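Shirts on Hangers: Rack and Floor

September
By Ilse Wouters

A small gallery on getting shirts from a heap onto a rod. The rack is the light wooden kind, with thin poles and a metal rod across the top, set against the back wall. The hangers are plastic and come from two different packs, so the colors don't match. Mawuli Owusu asked for the notes to go up with the gallery, and they are short.

Plaid shirts are easy to find in a heap. The pattern shows which way the cloth is twisted, and the collar is usually one good shake away.

Dark shirts take longer. Black cloth hides its own folds, and the buttons are often the best guide to where the front is — follow them up and you reach the collar.

We keep the rod for shirts and light jackets only. Heavy coats go in the closet down the hall, along with 14 spare hangers. 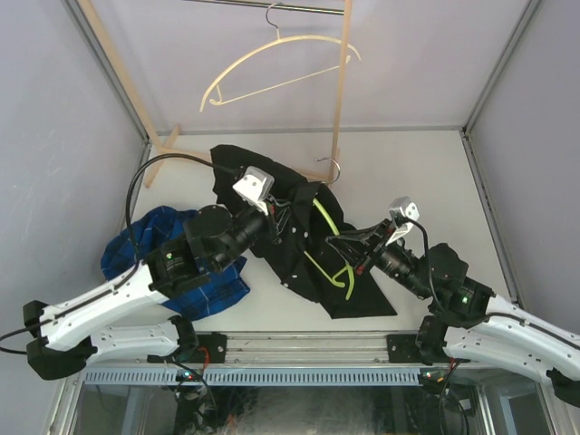 A hanger goes in more easily from the bottom hem when the collar is buttoned. With the collar open, it can go in from the top, one shoulder at a time. Turn the hook the same way on every shirt and the rod stays tidy.

Bright hangers are useful with dark clothes. A lime-green one is hard to lose inside a black shirt, and we plan to buy more in that color.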